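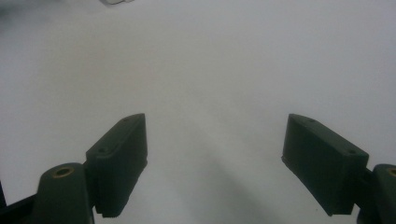

Bratevow Opens Its Doors in Bondolmont for a Day of Hands-On Robot Teaching

Visitors try the hand-held Callik gripper and see how everyday motions become lessons for a robot arm

BONDOLMONT, November – Bratevow, maker of hand-held grippers and the training software that goes with them, welcomed 200 neighbors, students, shop owners and curious families to its workshop last week for the company's first public open day. Guests spent the morning and a good part of the afternoon picking things up, putting things down, stacking, sorting, dropping and trying again, all with the same hand-held tool the company's own staff uses when it records tasks for robots to learn from.

The tool is called the Callik, and for most of the people who came through the door it was the first gripper they had ever held. It has two green fingers that close toward each other when the person holding it squeezes the handle, and a camera looks out over them, so every grasp is recorded from just behind the fingertips. A robot arm fitted with a matching pair of fingers can then be trained on those recordings. At Bratevow the people doing the recording have come from kitchens, mailrooms, tailoring shops and, in one case, a flower stand, and the open day was a chance to bring a whole lot more of them into the room.

"We have been in this building for 2 years, and folks walk past our windows every day and wonder what on earth we are up to in here," said Usa Pongsiri, who runs the recording program at Bratevow. "I wanted them to come in, sit down, have a cup of coffee and pick something up with a Callik. You can talk about robot learning all afternoon, and I sometimes do, but once you have tried to lift a teaspoon off a flat table with two fingers you understand our work better than any talk of mine could make you."

A morning at the tables

The doors opened at 9 a.m., and by half past the line for the tables had reached the coat racks. Each visitor got a short welcome, a quick lesson in how to hold the tool and squeeze it gently, and then a seat at one of the pale work surfaces where recording normally takes place. The surfaces are kept plain on purpose, as visitors heard from the staff, so that newcomers can see clearly where the fingertips are and how wide they have opened before reaching for anything.

The first task of the day was a simple one, moving a wooden block from one side of the table to the other. After that came spools of thread, paper cups, clothespins, a folded washcloth and, for those who felt ready, the teaspoon. The teaspoon was the source of most of the laughter and a fair bit of friendly rivalry. Several guests went back to the end of the line for another try at it, and a retired school bus driver who managed it on her first go was asked to show the table behind her how she had done it. (Her advice was to come at it from the handle end and take your time.)

Staff members sat beside the guests throughout and were kept happily busy with questions. Many people wanted to look closely at the fingers themselves. The inner edges of the pads carry a fine row of ridges to help with grip, and small screw holes in the top of each pad drew plenty of interest from the tinkerers in the crowd, as did the brass-colored inserts set into the rounded mounts at either side. Bratevow changes its pads from time to time as the tasks change, and visitors were invited to handle older sets that had been retired to a tray by the window, some of them well worn.

From the hand to the arm

At 11 a.m., and again at 2 p.m., guests moved into the larger back workshop for a demonstration of Major, the robot arm that Bratevow uses to try out what has been recorded. Major stands on a heavy bench and wears the same style of fingers as the Callik. For the demonstration it was asked to clear a small table of cups and set them in a rack, a task that had been taught from 1,000 hand-held recordings made by Bratevow staff over the course of the summer and early fall.

Major cleared the table in both demonstrations. In the morning session it paused for a long moment over the last cup, lowered its fingers, thought better of it, came back up and tried again from the other side, and the room broke into applause when the cup finally went into the rack. In the afternoon it knocked a cup over and had to be helped, and the applause was, if anything, a little louder.

"I was glad they saw both," said Pongsiri. "We spend a lot of our days with cups on the floor. People were very kind about it, and a little boy in the front row told me that his sister drops cups too, so I feel that Major is in good company."

After each demonstration there was time for questions, and there were many of them. Guests asked how long it takes to teach a new task, whether left-handed people record differently from right-handed people, how the robot knows how hard to squeeze, and whether it could be taught to fold a fitted sheet. The staff answered as best they could. On the fitted sheet they made no promises, although a washcloth is on the list for this winter, and the team would be very pleased to work its way up from there.

Learning from people who know the job

A good part of the day was given over to a subject close to the company's heart, and that is the skill already present in people's hands. Bratevow has always preferred to ask a person who does a job every day to record it. A baker closes a bag differently from an engineer, and the recordings show it. During the open day, visitors who had a trade or a hobby they were proud of were invited to show the staff a motion they knew well, first with their bare hands and then with the Callik. The team saw knitting needles picked up and laid down, seed packets sorted, buttons matched, a deck of cards squared up on the table and a very careful threading of beads onto a stiff wire.

Nothing recorded during the open day will be used for training unless the person who made it signed a permission form at the welcome desk. Guests who chose not to sign were just as welcome at every table, and their sessions were run with recording switched off.

Following the warm response, Bratevow will begin inviting people from Bondolmont to take part in paid recording sessions at the workshop. Each session lasts 2 hours, with a break in the middle, and no background in robots or computers is needed. Full training is given on the day. The company is especially eager to hear from people who work with cloth, food packaging, small parts or plants, and from anyone who has ever been told they have steady hands.

"Please don't be shy about it," Pongsiri said. "If you came in and struggled with the teaspoon, we would love to have you back. If you couldn't make it this time, we would love to have you too. There is always coffee, and the teaspoon is still here waiting."

With thanks

Bratevow would like to thank everyone who came, and everyone who brought a friend or a parent or a whole carload of cousins. Warm thanks go as well to the neighbors on both sides of the workshop who gave up their parking spaces for the day, and to the students who stayed on after closing to help wipe down the tables and find all the clothespins.

A second open day is planned for the spring, with more tables, more chairs in the back workshop and, if all goes well, a new task for Major. School groups and community clubs that would like to visit before then may ask for a guided tour, and the staff will do its best to find a time that suits.

About Bratevow

Bratevow designs hand-held grippers and training software that help people teach everyday tasks to robot arms. Its products include the Callik hand-held gripper. The company designs, assembles and tests its tools at its workshop in Bondolmont.

Media and visitor contact

Usa Pongsiri, Recording Program, Bratevow, Bondolmont
Interviews and workshop visits are available by arrangement.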